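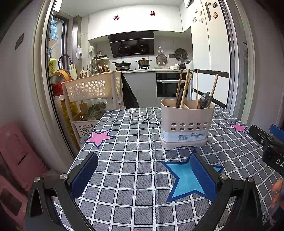 Pink and blue stars on the gray tablecloth.

Thursday, November 18, 2021

Finished season two of Kitik last night. Going to put my thoughts in a thread so they're in one place. Spoilers for everything up to the last episode, and for the Ostdale route of the game.

Background if you haven't seen it: Kitik is the one about the night ferry. A girl works the snack counter, a boy rides back and forth without getting off, and the ferry stops at a different version of the same town each time. Season one covered the first three stops. Season two is all Ostdale.

I played the visual novel first, in the old Bolier translation. That colors most of what I'm going to say. If you came in through the show you may have had a very different time with it.

Ostdale is the longest route in the game and a lot of it is waiting. You sit in the station. You buy the same coffee. The text tells you the clock has moved by four minutes. I liked that when I played it, but I had no idea how you'd animate it.

Juntunen's answer was to cut most of the waiting and give the time to the sister. In the game she has maybe six scenes before the reveal. In the show she's there from episode one, and she gets her own evening at home in episode three.

I was against this for about half the season. Episode three felt like a different show. The jokes at dinner went on too long and the music kept telling me it was a happy family.

Then episode seven goes back to the same dinner table with the sound turned almost all the way down, and it worked on me completely. I had to stop and go do the dishes before I watched the rest.

So I take back what I posted in April, when the first trailer came out and I said the sister looked like padding.

What I still don't like: the ferry captain. In the game he never explains himself. Here he gets a long speech in episode nine about why the boat can't stop, and all of it is stuff you could already work out from the posters in the waiting room.

The speech is also badly placed. It comes right after the lighthouse scene, and you need a minute to yourself after the lighthouse scene.

Someone on the Kitik board ran a poll on episode nine, keep the speech or cut it. Cut won, 1,839 to 1,831. I voted cut. I'd have guessed a bigger gap.

The backgrounds are better than season one. Season one had a lot of flat gray sea. This time you can tell what kind of weather it is, and the town looks like people live there. The bakery has a different handwritten sign in the window each loop. I went back and checked and the signs are in the same order as the chapter titles in the game.

Character animation goes down a bit in episodes five and six. Faces drift in the wide shots. It didn't bother me much but I know it bothers some of you.

Opening song: fine. I skipped it after the second week. Ending song: I never skipped it. It's the tune from the station piano with words put to it, and the last episode plays it without the words again.

About the ending. In the game you choose whether to get off the boat. If you get off, it's a very short epilogue, mostly a description of the sidewalk. If you stay, the credits roll over the counter girl closing up.

The show does both, one after the other, and doesn't tell you which one happened. I've seen people call that a cop-out. I think it's the only way to keep the choice in there for someone who's only watching.

I do wish they'd kept the line about the umbrella. It's my favorite line in the script and it would have taken five seconds. The umbrella itself is in the shot, leaning by the door.

If you want to read the route after watching, the fan line index has Ostdale starting at line 2,278. You can jump in there without replaying the first three stops, but the coffee jokes won't make sense.

Use the newer text patch if you do. The Bolier version has the sister's nickname spelled three different ways, and one of the spellings gives away the reveal.

No word on a third season. The only route left is the winter one, and it's short, so it could be a movie or a couple of specials. I'd watch either.

Ranking for the people who asked: episode seven, then the last one, then eight. Nine is at the bottom even with the lighthouse in it.

I'm starting a replay of the first stop this weekend. I'll post notes under this if I find anything that lines up with the bakery signs. Mute the word Kitik if you don't want to see it.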